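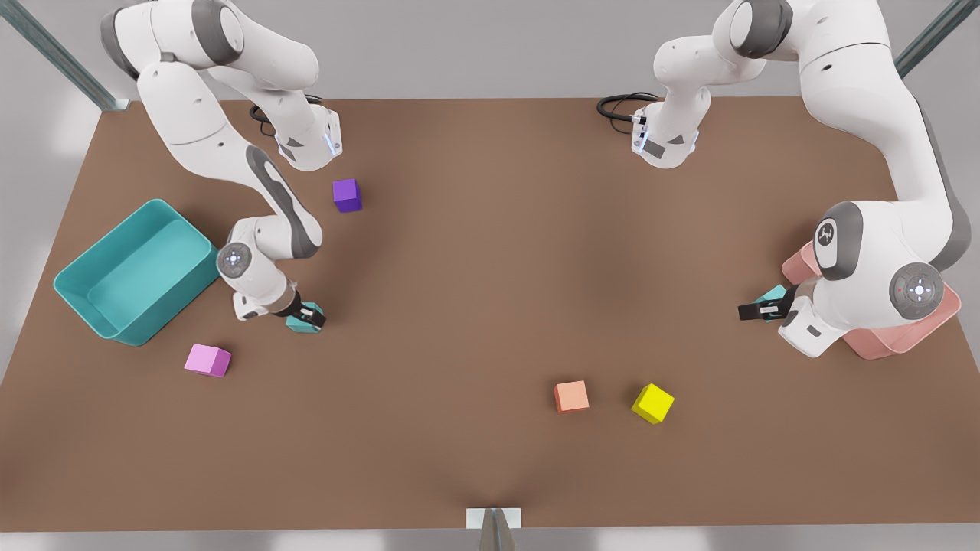 Sim view of the two-arm sorting task: both grippers on teal cubes, bin still empty.

Sorting by colour with two arms: setting up the bin lock

By Delia Nistor
Updated March 22, 2022

This page covers the bin lock in Skedach, our task scheduler for two-arm cells. It assumes you have the simulator installed and can already run a single-arm pick and place. If you can't, work through Renato Dagdag's pick tutorial first and come back.

The task is simple to state. Cubes of several colours lie on a table. Those matching the bin go in the bin and the rest stay where they are. Either arm may pick, but only one arm may be over the bin at a time.

Naming

Arms are named from the robot's side of the table. In the default camera view the robot faces you, so its right arm is on the left of your screen. Every log line and config key uses the robot's side. Most of the questions we get about this tutorial come down to someone editing the wrong arm's block.

Step 1. Load the world

Start the simulator with the world file vesosham_table. Open the object panel and check that each cube has a colour label and a pose. The bin should be listed as a container. If it shows up as an obstacle, the planner will avoid its interior and every place will fail with "no goal pose".

Step 2. Set the colour match

In the task file, set match_to to bin. The colour classifier then compares each cube with the bin's own colour in hue only. Shadows from the arms change brightness quite a bit, and matching on full RGB will drop cubes that a person would call an obvious match.

Leave hue_tolerance at 7 to begin with. Raise it and the classifier may start to merge neighbouring colours, such as peach and yellow.

Step 3. Assign the picks

Set assign to nearest_base. Each matching cube goes to the arm whose base is closer. With two matching cubes on opposite halves of the table, each arm gets one and both can grasp at the same time.

Ties go to the right arm. You can change this with tie_break, but leave it alone until the lock is working.

Step 4. Add the lock

Add a resource called bin_zone to the task file and attach it to the bin. Give it a margin of 30 mm on all sides. Then list it under requires for the place action of both arms.

Do not list it under requires for the pick action. If you do, one arm holds the lock from the moment it starts reaching, and the other sits parked for the whole cycle. The task still finishes, so the mistake is easy to miss.

Set wait_pose to hold_above_grasp. An arm that has closed on its cube but doesn't have the lock will then stay just over the table instead of retreating to home with the cube.

Step 5. Run it paused

Run with the step flag on. Execution stops after both grasps and before either place. At that point check the following in the state panel:

Both grippers report closed, with an object ID attached.
bin_zone shows one owner and one waiter.
The bin's contents list is empty.
The non-matching cubes have the same poses they had at load.

If the last check fails, an arm has brushed a cube on the way in. Raise approach_height for that arm and reload the world.

Step 6. Release

Press continue. The owner places its cube, backs out past the margin and gives up the lock. The waiter is replanned from its current pose, so its path may differ from the one previewed at the start.

Problems

Lock never released. The arm opened its gripper but its retreat goal is still inside the margin. Make the retreat longer or the margin smaller.

Planner times out on the second place. The far arm has a long reach to the bin and the default budget of 698 ms can be too short. Ronaldo Rivera's fix was to set it to 948 for the place action only, and that is now in the sample file.

Both arms given the same cube. You are on a build from before July. Update Skedach and delete the cached assignment file.

The next page, by Jayson Samonte, adds a second bin and a second lock.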